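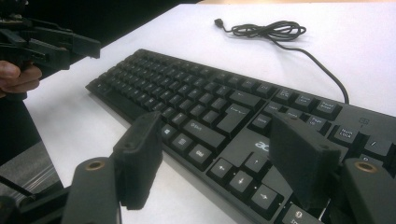
Chapter 4: The Keyboard

Sillport Learning > Office Skills > Unit 2: Equipment > Chapter 4

April 24, 2022
By the Sillport course team

In Chapter 3 you set up a workstation and adjusted the height of the chair and desk. This chapter deals with the keyboard. You will learn the names of its main areas, how to place it on the desk, and how to keep it in working order. Typing technique is covered in Chapter 5, and you should finish the exercises here before going on to it.

By the end of the chapter you should be able to name the key groups on a full-size keyboard, connect one and store it properly, and fill in a fault report that another person can follow.

4.1 Full-size and compact keyboards

A full-size keyboard has a main typing block, a row of function keys along the back, a navigation cluster and a numeric keypad. The Acer keyboard at the start of the chapter is of this type. Compact models leave out the keypad, and some also squeeze the navigation keys into a column beside Enter. They take up less of the desk and suit people who rarely enter figures. Anyone who processes invoices or stock sheets will want the keypad.

The Naidu Freight case study, which runs through this unit, concerns an office where clerks key 318 consignment notes on a normal day. Most of each note is numbers. When the firm moved to a smaller building it bought compact keyboards to save room, and the clerks asked for the old ones back within a fortnight. Keep this case in mind when you reach the purchasing exercise in section 4.6.

4.2 The key groups

The main typing block holds the letters, the top row of numbers, the punctuation and the keys that change what other keys do: Shift, Ctrl, Alt and the Windows key. Enter sits at the right end of the block with Backspace above it. The Menu key, in the bottom row near the right Ctrl key, opens the same list of options as a right click. Many people have never pressed it.

The navigation cluster lies between the main block and the keypad. Page Up, Page Down and Delete are here, and Print Screen, Scroll Lock and Pause/Break are in the row behind them. The arrow keys are grouped separately, nearer the user, in the shape of an upside-down T.

Num Lock is on the numeric keypad. With it off, the keypad works as a second set of navigation keys, and for that reason the 0 key is also marked Ins. A clerk who reports that the keypad has "stopped working" has often just turned Num Lock off — check this before anything else.

4.3 Cables and placement

A wired keyboard connects by a thin USB cable that leaves the back of the case. Run the cable behind the monitor and take up any slack in a wide loop. Do not fold it tightly or wind it around the keyboard for storage. Tight bends strain the wire where it enters the case.

Centre the typing block in front of you, so that the B key lines up with the middle of your body. On a full-size keyboard this puts the keypad well to the right, and the mouse further out again. Left-handed users may prefer the mouse on the other side.

We use cookies to remember your place in the chapter. Accept | Manage settings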